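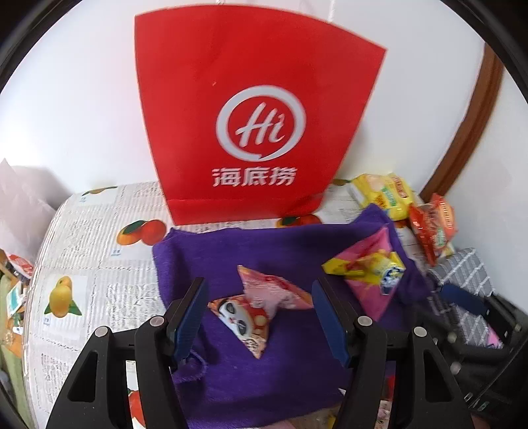 ## ハンドグリッパー「Plistero(プリステロ)」 見学・体験会のご案内

いつも製品ページをご覧いただき、ありがとうございます。Plisteroは、人が手に持って動かし、その動作をロボットの教示データとして残すためのグリッパーです。カタログの数字だけではなかなか伝わらない道具ですので、Sendportのショールームでは、実際に握っていただける見学・体験会を続けております。4月の回にも遠くから足を運んでくださった方が多く、担当一同、本当にうれしく思いました(お土産までいただいてしまって、恐縮です!)。

### 当日の流れ

受付を済ませたら、まずは開発担当のバオシャン・ルーが開閉の仕組みをお話しします。話し出すと少々長いのですが、リンクの動きを目の前でゆっくり見せながらの説明ですので、機械が専門でない方にも楽しんでいただけるはずです。

そのあとは作業台に移って、いよいよ体験です。お題は、布の上に置いた小さな三角形のお菓子の袋をつまむこと。パッドは濃い青、アームは黒で、視線を手元に落とすと左右のパッドの間に袋が見えます。角のある包みは、どこを挟むかで持ち上がり方がずいぶん変わりますから、最初は一つの袋を向きを変えながら何度も試してみてください。しわの寄った起毛の布は平らな板とは勝手が違い、パッドの先を布に引っかけてしまう方もいらっしゃいますが、それも含めて面白いところだと思っております。

慣れてきたら、両手に1台ずつ持って、2台での作業にも挑戦していただけます。片方で布を押さえ、もう片方でつまむ、という動きは見ているより難しく、前回はアーダ・パガーノが隣でお手本を見せているうちに、ご本人がいちばん夢中になっておりました。

### よくいただくご質問

**握力に自信がないのですが。**
軽い力で閉じられるように調整してありますので、どうぞご安心ください。休憩も自由にお取りいただけます。

**自社の品物を持ち込めますか。**
もちろん歓迎です。片手で持てる大きさのものでしたら、その場でお試しいただけます。液体の入った容器だけは、事前に一言ご相談ください。

**記録したデータは見られますか。**
体験のあと、コッラード・ベネデッティが画面で再生しながらご説明します。4月の回では、皆さまの動作が合わせて536件集まりました。開閉のタイミングに一人ひとりの癖が出るので、お連れさまと見比べていただくとなかなか盛り上がります。

### ご参加にあたって

- 定員:各回6名さま
- 会場:Sendportショールーム
- 服装:袖口の広がらないもの
- 参加費:無料

ご予約はお問い合わせフォームからお願いいたします。件名に「見学希望・1264」と製品番号を添えていただけますと、担当のセッティミオ・モレッリまですぐに届きます。お電話でのご相談も承っておりますが、体験会の最中は席を外していることが多いため、午前10時から正午までの間にいただけますと助かります。購入をまだお考えでない方も、どうぞお気軽にお越しください。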